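Nedomia is a clothing repair and alterations shop. We mend, resize and reline everyday clothes, and we run evening classes for people who would like to do it themselves. The shop opened with one sewing machine in the back half of a shoe store. We took over the whole space when the shoe store closed, and we have been at the same address ever since.

## What we do

Most of our work is ordinary. Hems, zippers, waistbands, torn pockets, worn elbows. Jackets and coats make up a large part of the winter workload, and from April on it shifts to dresses and suits for weddings and graduations.

We work on cotton, wool, linen, denim and most synthetics. Leather and fur go to Prorkik, a separate business two doors down, and we can pass your item along to them if you leave it with us. They will send you their own bill.

Dark fabrics take longer than light ones. Old stitches are hard to find in black cloth, so we unpick those seams in the morning at the front window. If you bring in something black and slippery, expect it to stay with us a little longer than a pair of jeans would. 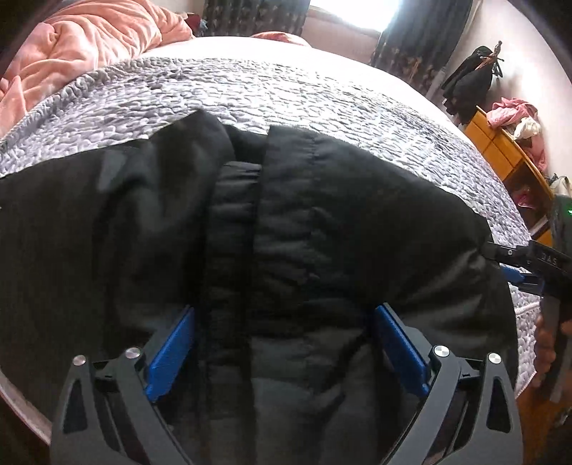
**Do I need to wash my clothes before I bring them in?**

Please do. Clean clothes are easier to measure, and some fabrics shrink in the first wash, which would throw off a new hem. Dry-clean-only items should be cleaned before drop-off as well.

## How pricing works

We look at each item at the counter and write the price on your ticket before any work begins. If we open a seam and find a bigger problem, we call you and wait for an answer. The smallest jobs, such as a single button or a short split in a seam, are done while you wait if the counter is quiet.

Finished items are kept for 90 days. After that they go to the Coton clothing room, which gives them out free of charge. We call twice before anything leaves the shop.

## Classes

Our classes are held in the evening at the long table. There are 3 levels:

- **Hand Sewing.** Buttons, hems, patches and darning. No machine needed.
- **Machine Basics.** Threading, tension, straight seams and zippers. Machines are provided.
- **Fitting and Altering.** Taking in, letting out and replacing linings. Bring a garment of your own that you don't mind cutting into.

Each class ends at 9 p.m. Thread, needles and chalk are included in the fee. Students under 16 are welcome with an adult.

The handouts for all levels come from the Shih notebooks, a set of repair notes that was left to the shop along with a cabinet of thread. We have retyped them and redrawn the diagrams, and added pages on stretch fabrics, which the notebooks barely mention. Last year we logged 865 repairs, and the new pages came out of that work.

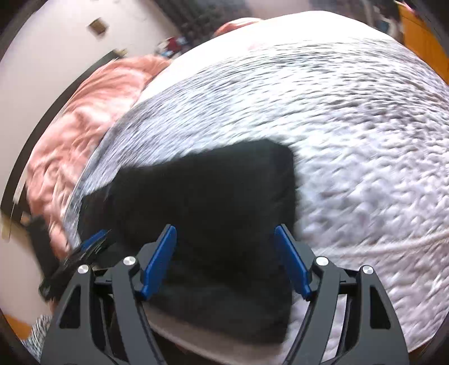
## Visiting us

The counter is open from 10 a.m. to 6 p.m. Parking is behind the building, and the rear door has a ramp. Fittings are by appointment, so call ahead and bring the shoes you plan to wear.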